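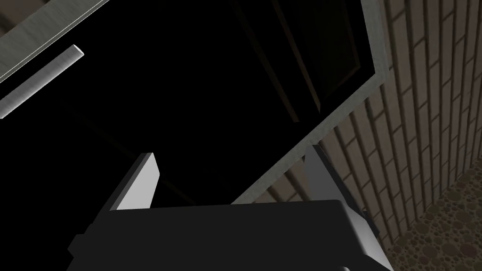
Setting up your first kitchen task in Treltari

Written by Hanna Kaczorowski. Last updated 30th November.

Treltari is the kitchen simulator from Zuteo. You load a kitchen, put an arm in it, and practise tasks before you run anything on a real bench. These steps take you from a fresh install to a saved run using the wrist view. They were written against the home licence, but the workshop licence has the same menus apart from the export page.

What you need

A computer with a separate graphics card, the Treltari installer, your licence key, and a game controller or a 3D mouse. You can drive the arm from the keyboard, but it is slow work and I would only do it to check that the install has gone through. Plug the controller in before you start the program. Treltari only looks for it at launch.

Step 1. Install and sign in

Run the installer and accept the default folder. If you move it to another drive, the kitchen packs will still go to the default one, and you will have to point to them by hand under Settings, Files. Enter the licence key when asked. The key is on your receipt, under the order number.

Step 2. Load a kitchen

Go to Library and choose Kitchens. Each one has a number, and the list is sorted by when it was added, so use the search box. I used kitchen 1582, which has brick walls and a mix of dark and light stone. Click Load and wait for the bar to finish. The first load is the slow one, as the surface textures are being built. After that the kitchen opens quickly.

If the walls come up plain grey, the texture pack is missing. Close the kitchen, go to Library, Packs, and download Batik. Then load the kitchen again.

Step 3. Add the arm

Choose Robot, Add, and pick the arm with the two-finger gripper. Bodnár is the default arm profile and it is fine for this. Place it in front of the units and let it snap to the floor. Leave the base locked for now. A moving base is useful later on, but it makes the first few tries harder to follow.

Step 4. Switch to the wrist view

Press V until the wrist view comes up. You are now looking out past the fingers, and the room will often be at a slant. This puts people off at first. The view turns with the wrist, so a wall or a cupboard door can run corner to corner. To get your bearings, keep the room view open in a small window - View, Split, Small - and glance at it between moves.

Dark doors are hard to read in this view. Go to Lighting and raise Fill to 300. It lifts the panel edges a little without washing out the metal. Niall Swanson on the help forum suggests turning on edge outlines too. I tried that and turned them off again, as they hid the ends of the handles.

Step 5. Open the fingers and move over the worktop

Hold the left trigger to open the gripper fully. Then move in small steps over the worktop, keeping both fingers in view. Stop when there is clear surface between them and check how close you are to anything standing nearby.
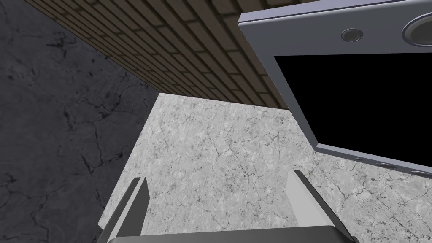
Wrist view over the pale marble, fingers open, with the grey appliance at upper right.

If you are working next to an appliance, lower the speed to 3 before you go any closer. The number is in the bottom bar of the main window. At full speed a small push on the stick is enough to drive a finger into the casing, and the run will be marked as a collision even if nothing moves.

Step 6. Record a run

Press R to start and R again to stop. Name the run straight away, because the default names are just the time and they are no help a week later. I use the kitchen number, the task and my initials. Runs are saved with both views, so you can go back and look at the room view if the wrist view does not make sense.

To play a run back, open Runs, select it and press the space bar. The slider lets you go through it one step at a time.

Common problems

The arm shakes when it is still. Turn the controller dead zone up a notch. Hernán Marulanda at Zuteo support gave me this one and it fixed it at once.

The fingers pass through the worktop. Contact is off. Turn it on under Physics, then reload the kitchen.

Error 2398 on saving. The disk is full, or the runs folder is set to read only.

Is it worth the money?

For someone learning to handle an arm, I think so. The kitchens are well made and the wrist view behaves sensibly. The manual is thin and the search is poor. The July update sorted out most of the crashes I had been getting, though large kitchens still take a long time to close.

Next guide: pulling a bar handle with the base unlocked, by Shahnaz Karunaratne.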